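Mostdale Students Take Robot Training Into the Virtual Bathroom

Fesgate High School Robotics Club to host public demo night in November

MOSTDALE – The most popular room at Fesgate High School this fall has a toilet in it, and it exists only on a computer. Students in the school's robotics club have spent the semester teaching a simulated robot arm to pick up and move everyday items in a set of virtual rooms, and in November they will open their lab to families, neighbors and anyone else who would like to take a turn at the controls.

The project is called Mahuika, and it is the biggest thing the club has ever tried. The 20 members set themselves a goal of recording 500 practice runs before the end of the semester. They have finished 200 so far, with more added every afternoon the lab is open. Each run is driven by a student, saved, watched again by a second student and then either kept or sent back with notes.

"I have coached this club through a lot of builds, and I have never seen kids argue so happily over where to put a gripper finger," said Maxine Tipoki, who teaches engineering at Fesgate and leads the club. "They come in at 3:15 and I have to chase them out at six. Somebody always wants one more try!"

Why a bathroom?

The club began the year with a kitchen, then voted to build a bathroom as its second room. Students had been talking about what a helper robot would need to do for a grandparent or for a person getting over an injury, and the same answer kept coming up: reaching things, moving things and picking up what has been put down in an awkward spot. A bathroom is full of awkward spots. Surfaces are narrow, many of them are curved, and there is not much space for an arm to turn.

In one of the students' favorite setups, the toilet tank serves as a shelf. A tube of Biofreeze lies across the top of it, and a small black wheel rests on the closed lid next to the tank. The driver has to bring the open gripper in over the fixture, choose an item and line up both fingers before closing them. A flat tube and a spoked wheel call for very different grips, and club members have strong feelings about which is harder.

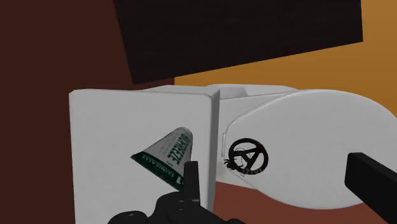
What students are learning

Club members write their own task lists, place the items in each room and keep a shared log of what went wrong. The log has 111 entries and is required reading for new drivers. Some entries are a single line ("came in too low, start over"). Others go on for a page and include hand-drawn sketches of finger angles.

Caroline Kioko, a senior and this year's club captain, drove many of the early runs herself and now trains the younger members.

"At first I kept looking at the thing I wanted to grab and forgetting I had a whole arm behind it," Kioko said. "Then you start to feel where the gripper is. The ninth graders got it faster than I did, and I'm a little bit jealous."

Working in simulation lets the students reset a room in seconds and try again. It also means that members who would like to code can work right beside members who would like to drive. Two students wrote the script that shuffles the items between runs, and another group is comparing grips on the wheel's rim with grips on its spokes.

From screen to shop floor

Next semester the club will try its best bathroom tasks on Benex, the tabletop arm that students put together in the school shop last spring. Benex has one working gripper and a long list of repairs. A team of juniors is already rebuilding its wrist joint and hopes to have the arm moving in time for visitors to see it in November – no promises, they say, but they are close.

About the demo night

The demo night runs from 6 to 8 p.m. in the Fesgate High School engineering lab and is free to attend. Visitors can watch saved runs, ask questions and drive the simulated arm with a student coach at their side. Younger children are welcome with an adult. Middle school students who are thinking about joining next year can pick up a sign-up form at the door.

Media wishing to attend or to speak with club members may contact Maxine Tipoki through the Fesgate High School main office.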